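Week 5: Small Things, Boxes and Cases
Household Organization, second half

Reading for this week: the handout on drawers from Week 4, if you missed it, and your own inventory sheet from the first session. Bring the sheet to class. We start at 2 in the big room and there is no break until the sorting exercise is finished.

1. What counts as a small thing

For this course a small thing is anything that fits in a closed hand. Rings, earrings, loose buttons, keys, batteries, game pieces, spare screws, memory cards. They get lost more often than large things and take longer to look for. Most people own more of them than they put on their inventory sheet. If your sheet has fewer than 11 lines under "small," go back through the kitchen drawer and the coat pockets before Sunday.

Small things are grouped by where they are used. Earrings go near the mirror. Batteries go near the tools. A toy brick goes back with the other bricks, even when the nearest open box is a jewelry box. Mixed boxes are allowed for one day only, and the box should have a slip of paper in it saying so.

2. Boxes

A box made for one kind of object usually has an insert. Jewelry boxes may have a slot for a ring, a pad with two holes for earrings, or a flat card for a chain. Leave the insert in if the box will hold what it was made for. Take it out if the box is going to hold something else, and keep it in an envelope with the others. Trí Giáp keeps his inserts flat in an old Brusent catalog, which works just as well.

Boxes that look the same are a problem. When several are one color and close to one size, you end up opening all of them to find one pair of earrings. Three ways to handle this:

Label the underside with a removable sticker. Write what is inside and leave off where it came from.
Keep a list in the drawer, in the order the boxes stand. The list only works if the order is kept.
Store them by shape, square with square, long with long, and give each shape its own kind of jewelry.

Labels on the lid are fine at home, but people tend not to want them on a box they like the look of. Use the underside.

Empty boxes: decide on the day. Keep two for gifts. The rest go in the recycling or to someone who wants them. Boxes with a fabric lining usually can't go in with paper, so check the local rules.

3. Cases

A laptop case is a large object with small things in it. Empty every pocket before you decide where it goes. Common finds are cables, receipts, pens and adapters. Sort those first, then put back only what travels with the laptop. The case is stored closed, with the strap or handle on top where you can reach it. It should not be used to hold papers between trips.

4. Setting up the table

Clear the table completely and wipe it. Put large items at the back and small items where you can see them without leaning. Keep boxes together near the front. Loose metal pieces get a dish or a folded cloth under them, particularly on a patterned surface. On marble, or anything printed to look like it, an earring back can sit in plain sight and still be missed. Linnea Fagerlund's group spent a good part of last term's session looking for one.

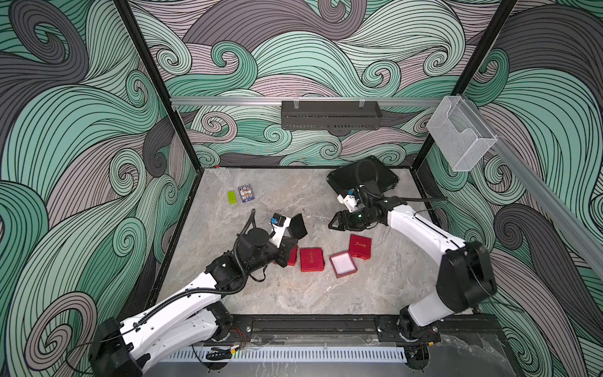
Home and Consumer Studies, Evening Division

The red jewelry boxes in the middle of the table are a fair case for section 2. They share a color, and one of them, the closed square box, has faint gold script on its lid. The green brick and the small card box beside it at the back belong to other groups and would be sorted separately. The black laptop case is at the back right, as section 4 suggests for large items. Note how little the tiny shiny item near the center stands out against the marble pattern.

5. Exercise

Work in pairs. Write down where each item on your table should be stored and what it should be stored with. Do the loose pieces first. If you and your partner disagree, write both answers and bring them to the discussion.

For next week: one drawer at home, sorted, with the list that goes in it. Hand in the list only. Questions about the assignment go to Lovisa Torvik before class.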